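Cledurel tip-box set — README

Read this before you train on anything in here. Part of the set is bad.

What's in it
143 episodes, arm lowering a two-finger gripper to purple pipette tip racks, lids open, on the wood table. Maintained by Radu Vlad, fault notes by Ionuț Jitaru.

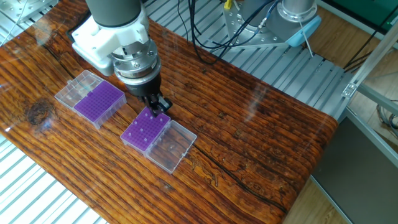
Known fault: Z offset
Sometime in April the tool offset got overwritten by a Truvlow config update. Gripper went lower than commanded — fingers pressed on the rack, no protective stop. Force limit was still at the bench-test value. My fault, should of checked. Episodes after 130 are affected. Labels say "success" on most of them, ignore that, the labeller only looked at XY.

The fingers come down near the far end of the rack in a lot of episodes, and contact there is hard to judge by eye. Use the wrist force log.

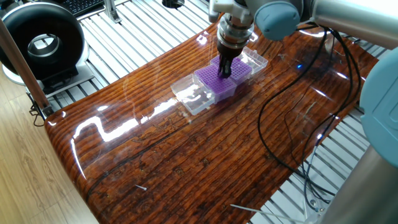 Before you run it again
- restore offset file, power cycle the arm
- force limit back down, test on an empty box first
- hands out, e-stop within reach. Lid counts as an obstacle
- anything odd in teh log, stop and message Ionuț

To do
Re-label the bad ones. Colour calibration still missing for 2 cameras.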